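Processor installation in compact desktop computers

Processor installation is the fitting of a central processing unit into the socket of a motherboard. In many compact desktops the work is done with the board still mounted in its case, and nearby parts limit the space available to the hand.
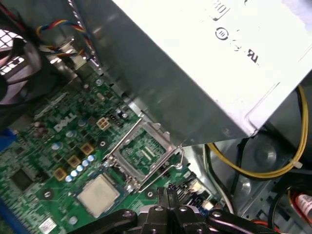
Hisgate Gatchalian

Socket

The socket is closed by a hinged metal bracket and held shut by a thin lever. With the bracket raised, the contact area inside is exposed and must not be touched. Mounting holes near the socket receive the screws of the cooler. On the Dell board shown, a four-pin power connector in a two-by-two square lies close to the printed maker's name.

Placement

The processor is held by its edges, aligned with the marks on the socket and lowered straight down without force. Until then it is kept on a clean surface with the metal heat spreader facing up. The bracket is then lowered and the lever secured.

The power supply may sit very near the socket. Its label generally gives the part number, safety marks and efficiency rating; the Dell unit illustrated carries an 80 PLUS BRONZE badge. The power cord is disconnected before any work begins.
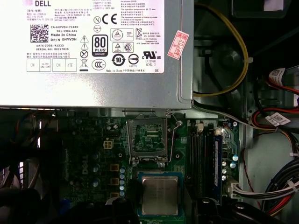 Cooler

Thermal paste is applied in a thin layer, and the cooler screws are tightened a little at a time in a diagonal order.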